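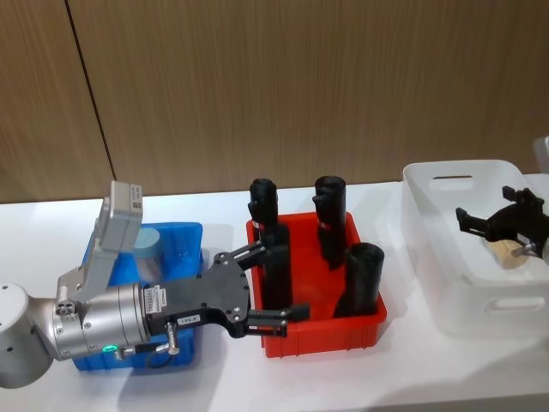 September, late, gone ten at night and I ought to be in bed. I have been thinking about bins all day long, which my mother would have said is no way to spend a life, but she kept her buttons in coffee cans by color and I don't think she had a leg to stand on. What I like is a bin you can see across a room and know what it's for. We have come down to a red one and a blue one, side by side on the white table in front of the wood-grain wall, and I must say they look very cheerful there. The black ones stand upright in the red, as I always wanted them to, and there is something pale blue with a rounded top in the blue, so for once a thing and its bin agree with each other. I don't suppose that will last. In my experience you start out with a color for everything and within the month the red one has a pair of scissors and a sandwich bag in it.

I was thinking on the drive home about how long I have been in favor of standing things up. It must go back to the shop in Gornden, my first summer job, where everything came in long and round, and old stock lay in heaps on the low shelves. You pulled one out from the bottom and the rest came down on your feet. I spent most of a July in there picking things up off the floor, and then one slow afternoon I got hold of some crates and stood the whole lot on end, and the boss came back from lunch and looked at it and didn't say a word, but he didn't put it back either. I was prouder of that than of anything I did in school. So when the question came up for our table I was quite firm about it, probably firmer than the matter deserved. Laid down they roll. Stood up they lean on each other a little, and you can get your fingers around the one you want.

The table itself I've come around to. I was against white at first and said so (I believe my words were that it would be like working on a dinner plate), and I wanted something that would hide a pencil mark. But the light comes off it very nicely, and a red bin on white is about as plain as a thing can be, even to me without my glasses. It does need wiping. I have a rag I keep for it now, an old pillowcase torn in half, and I've gotten into the habit of going over it last thing before I leave, lifting each bin and setting it back down. I like that part of the day. I hum, apparently. I've been told I hum.

And the wall! I can't look at that wall without thinking of the den in my aunt's house, the one outside Soltbridge, where the paneling had the same sort of brown streaks running up and down and we children lay on the carpet finding faces in it. There was a long-nosed man near the light switch that my cousin was so afraid of she wouldn't turn the lamp off herself. I have not found anyone in ours yet. I do look, when I'm waiting for the kettle. It makes the place feel more like somebody's home than I expected, and the colors sit well against it, the red especially. I had wondered whether it would all come out looking like a nursery.

The one thing still not settled is labels. I am a label person. I have a shoebox of them at home, the kind with the red border, and I wrote out a nice set on the weekend in my good capitals and brought them in, and then I stood there with the backing peeled off one and couldn't find a flat place to put it. The bins are ribbed, you see. A label across ribs curls up at both ends by the next morning, I know that from the pantry. I could tie them on with string, like luggage. I could tape them to the table in front, but then the bins can't be moved without the whole arrangement becoming a lie, and moving them is half of what they're good for. I put the labels back in my purse and I now have one stuck to my checkbook that I can't get off.

I'd also been going back and forth on whether the two of them should sit close or well apart. Close together looks tidier and leaves you room for your elbows. Apart, you are less likely to drop a thing in the wrong one while talking, and I do talk. I shifted them before lunch and shifted them back after, and then I wondered if anyone was watching me do it.
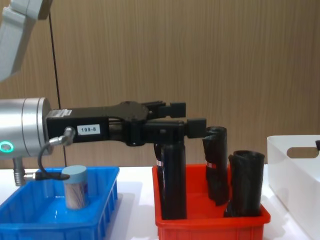

Wilmer Flores thinks I am making far too much of the labels. He said it kindly, he says everything kindly, but his view is that a color is already a label, and that if a person can't remember red from blue then writing on it won't save them. He'd have no writing anywhere. He would also keep the bins low, lower than I would choose, because in his opinion a deep one turns into a hole where things go to be forgotten, and when I said deep ones hold more he asked me what was at the bottom of my purse. Well! I told him a checkbook with a label on it. He laughed so much he had to put down his coffee.

I have been turning it over since supper and I think he's right about the depth and wrong about the writing. Low sides are a blessing. You see the tops of everything at once and you don't have to fish. My big basket on the stairs is deep, and I found a library book in it last winter that had been due back when we still had the dog. But a color only tells you something if someone has told you first what it means, and people come in who haven't been told. My sister, for one. She would stand at that table with a thing in each hand and be perfectly lost, and then she'd put both down wherever there was space and say she didn't like to interfere. A small card would settle it. It needn't be fancy. I might ask him whether he could live with a card propped up behind, on a little stand, so it isn't stuck to anything at all.

He did agree with me about standing things on end, I want that written down. He agreed before I had finished the sentence.

Other matters. I drove the 65 miles to my brother's and back again at the start of the week and my hip has not forgiven me. He gave me tomatoes, too many, and I've had them lined up on the windowsill with the worst ones nearest the sink so I'll use those first, and I suppose that is the same disease. I made sauce with the worst and had it tonight on toast as I was out of noodles. It wanted salt. I've saved 3 jars for the freezer and must remember to leave room at the top this time.

The yard sale up the hill had a stack of bins for 2 dollars each, yellow, a bit sun-faded but sound, and I stood over them a good long while. I don't need a yellow. There isn't anything that would go in it. But I kept thinking how well a yellow would look next to the red, and how there is always some odd thing that belongs to neither, and that otherwise it ends up in my apron pocket and comes home with me and goes through the wash. In the end I walked away as far as the mailbox and then turned around and bought one. It's in the trunk. I haven't decided how to bring it up. Wilmer will say that once you have a place for odd things, everything gets to be an odd thing, and he will be thinking of my stairs.

I could put it on my own dresser, come to that, for the scarves, and say no more. The drawer sticks so badly in damp weather that I've been wearing the same green one since the rain started, just for being on top.

Tomorrow: take the rag home and boil it, buy a small pack of plain cards, call my brother to say the tomatoes were lovely. Look for the good scissors, too. They're not in the kitchen and they're not in the sewing box, and I have a feeling I set them down somewhere sensible.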